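碗和盘子怎么放：小厨房台面整理的一些方法

栏目：家里的事 / 厨房

我来中国生活以后，一直住在面积不大的房子里，厨房只有一条台面。中文不是我的母语，有的词可能用得不太准，请大家原谅。这一页写的是我每天收拾碗盘的办法，主要给和我一样柜子少、台面短的人看。没有很特别的工具，大部分是顺序和位置的问题。

一、先决定哪些碗盘可以留在台面上

很多整理的书说，台面上最好什么都没有。我试过，三个星期以后放弃了。每天要用的东西放进柜子，每天又要拿出来，柜门开开关关，人很烦。后来我改了想法：每天用的留在外面，一个星期用一次的放在柜子下层，过节才用的放在最高的地方。

判断的时候，不要靠感觉。我的做法是在柜门里面贴一张纸，用过一种碗或者盘子就画一笔。过了一个月再看，常常和自己想的不一样。我原来以为自己很爱用小碟子，纸上它几乎没有记号，用得最多的是深碗和浅的大盘。

留在外面的餐具，数量按家里吃饭的人来算，再多准备一份给客人就够。太多的话，脏了也不着急洗，水池里会越堆越高。

二、叠放的顺序

大的在下，小的在上，这个大家都知道。可是有几个细节，我是打破了东西才学会的。

第一，同样形状的叠在一起。浅盘和浅盘叠，深碗和深碗叠。如果一定要把碗放在盘子上面，只放一个，而且要放在比较平的那一块地方。碗底有一圈高出来的边，叫圈足，它要全部落在盘子的平面里面，不能有一半压在盘边的斜坡上。

第二，底部没有上釉的地方很粗糙，像细砂纸，会磨下面那个盘子的表面。买回来的新碗，我会先用手指摸一圈，如果觉得刮手，就用很细的水砂纸沾水轻轻磨几下，再洗干净。磨的时候不要碰到有釉的地方。

第三，一叠不要太高。我的标准是一只手可以稳稳地拿起来。需要两只手才敢拿的，就分成两叠。

第四，没有干的盘子不要叠。水在两个盘子中间出不来，过一夜会有味道，拿的时候还会互相吸住，用力一分开就容易碰到旁边的东西。
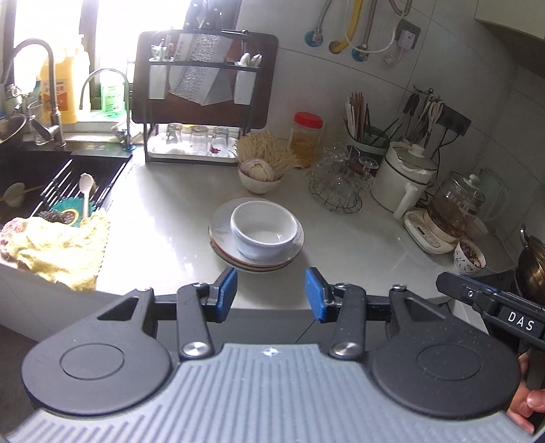 第五，贵重的或者有感情的盘子，中间垫一张东西。不用买专门的垫子，厨房纸剪成圆形就可以，旧的棉布也可以。我用的是一种毛毡圆片，牌子叫Skovance，能洗，用了两年边上有一点起毛，别的没有问题。

三、盘子上的灰色印子

白色或者浅色的盘子用久了，表面会出现一些淡淡的印子，有灰色的细线，也有圆形的痕迹。我刚开始以为是釉裂了，很担心。大部分时候，细线是刀叉留下的金属痕，手指摸上去是平的，没有沟。

处理的方法：小苏打加一点水，调成像牙膏一样的糊，用软布在印子上转着圈擦，擦一分钟左右，用温水冲掉。一次不行就再来一次。不要用钢丝球，钢丝球自己也是金属，会留下新的印子。

如果摸上去有沟，或者颜色已经进到裂缝里面，就擦不掉了。这样的盘子我拿来放花盆，不再装菜。

边上有颜色的盘子要小心一点。釉下彩一般不怕擦，釉上彩就怕，颜色会慢慢变淡。怎么分呢？把盘子斜着对着灯，看颜色的地方和没有颜色的地方反光是不是一样。如果颜色那里像另外贴了一层，光泽不同，手摸也有一点高，多半是釉上彩。这种盘子只用海绵软的一面洗，也不要放进洗碗机。

四、高脚杯和玻璃器皿

玻璃杯和碗盘最好分开住。我家以前放在一起，拿盘子的时候手背一碰，杯子就倒了。现在杯子有自己的架子，离水池远一点，离灶台也远一点。灶台旁边的杯子看起来是干净的，对着光一看，外面有一层油。

洗高脚杯，手拿杯肚，不要拿着杯脚用力转。杯脚断掉，大部分是因为一只手固定底座，另一只手在里面拧。先洗杯口，再洗里面，最后洗底座。冲水用温水，不要从冰水马上换成热水。

擦的时候要用不掉毛的布。我推荐两块布，一块包着杯子，一块伸进去擦。布要专门用来擦玻璃，不能又擦桌子又擦杯子。洗这种布也不要放柔顺剂，放了以后布不吸水，杯子上还会有一道一道的痕迹。

杯子口朝上还是口朝下，有很多争论。我的看法是：刚洗完，口朝下放在有空隙的架子上；干透以后，如果经常用，口朝上；不经常用，口朝下，下面垫一块透气的布，每过一段时间换一次。金属丝的架子要检查有没有尖的接头，有的话用一小段吸管剪开包上去。

五、干货和调料要不要放在外面

蒜可以放在外面，用一个小碗装就很好，不要盖盖子，也不要放塑料袋。它需要空气。一次不要买很多，放在碗里的，一个星期能吃完最好。如果蒜发了绿芽，芽有一点苦，切的时候去掉就可以。蒜和土豆都不喜欢晒太阳，窗台看起来好看，可是不合适。

面条、米粉这些细长的干货，打开以后最怕潮气，折断了也不方便煮。长的密封罐最合适，没有的话，可以把包装口卷紧，用夹子夹住，横着放进抽屉。我在网上买过Tomament的长罐，盖子很紧，就是口比较窄，手大的人洗不到底，需要长柄刷。

装酱、装蜂蜜的玻璃罐，每次用完要擦瓶口。瓶口有糖，盖子就粘住，过几天打不开。已经打不开的，把罐子倒过来，让盖子在热水里泡一会儿，再垫一块干布拧。还是不行，用勺子的柄在盖子边上轻轻撬一下，听到“啵”的一声，空气进去了，就好开了。红色、黄色这类颜色鲜明的盖子我会留着，洗干净再用，远远一看就知道里面是什么，不用每一个都贴标签。

六、砧板和刀具

砧板要立着放，这一点我觉得最重要。平放在台面上，下面的一面永远不干。立着放的时候，离墙留一点缝，两面都能通风。

木头的砧板，洗完先用布擦一遍，让木纹的方向竖着，水比较容易往下走。一个月左右上一次油，用食品级的矿物油，不要用炒菜的油，炒菜的油时间长了会有哈喇味。上油的晚上不要用，第二天把多余的擦掉。

切过生肉的砧板，先用冷水冲。如果一开始就用很热的水，肉里的蛋白质会凝固，粘在刀痕里，反而难洗。冷水冲完，用洗洁精刷，再用热水。生的和熟的要用两块板，如果大小一样，就在侧面画一个记号。

刀放在架子上以前一定要擦干，特别是刀和刀柄连接的地方。家里有小孩的，架子要往里面放，放在孩子伸手够不到的位置。金属架子本身也要洗，很多人天天洗刀，可是从来不洗刀架。我是每个月的第一天洗，拿到水池里用旧牙刷刷缝，晒干再放回去。

七、每天晚上的十分钟

这是我自己的顺序，你可以按自己家的情况改。

先把台面上不属于厨房的东西拿走，比如钥匙、发票、手机充电线。
把干了的碗盘收好，一叠一叠对齐。
从里面往外擦台面，最后擦靠近自己的边。架子和罐子要拿起来擦下面，不能绕着擦。
抹布洗干净，拧干，打开来挂。
水池里放一点热水冲一下，看看过滤网。

浅颜色的台面要多说一句。酱油、茶、姜黄粉的颜色，当天擦很容易，过一夜就难了。已经有颜色的地方，用湿的厨房纸加一点小苏打盖住，过半个小时再擦。如果台面是天然石头的，不要用醋和柠檬，会把表面弄得没有光。不知道自己家是什么材料的，先在角落里试一小块。

八、读者问得比较多的

碗叠在一起，分不开怎么办？
上面的碗里放冰水，下面的碗泡在温水里，等几分钟，慢慢转。不要敲。温水不要太烫，温度差得太大，瓷器会裂。

碗里面有一圈黄色，洗不掉？
多半是茶或者汤的颜色。用一勺小苏打加温水泡一晚，第二天用海绵擦。搪瓷和有金边的碗先不要这样泡，先试一小块。

架子下面老是有水，怎么处理？
放一块硅藻土垫或者折好的毛巾。毛巾每天要换，硅藻土垫隔一段时间要拿到通风的地方晾干。我用过Jastard的垫子，吸水很快，缺点是边角容易碰掉粉。

新买的盘子需要煮吗？
我不煮，用热水和洗洁精洗两遍，冲干净就用。有的朋友一定要煮，那就冷水下锅，下面垫布，关火以后等水自己凉了再拿出来。

盘子的边碰掉了一小块，还能用吗？
不建议装吃的。缺口很利，会割到嘴唇和手，里面也容易藏脏东西。可以放在阳台接花盆的水。

如果您也有好的办法，欢迎写在下面的留言里。我看得比较慢，但是都会看。下一篇准备写冰箱门上的瓶子怎么排，还有打开过的酱可以放多久。

阅读 1,727　收藏 167　留言 3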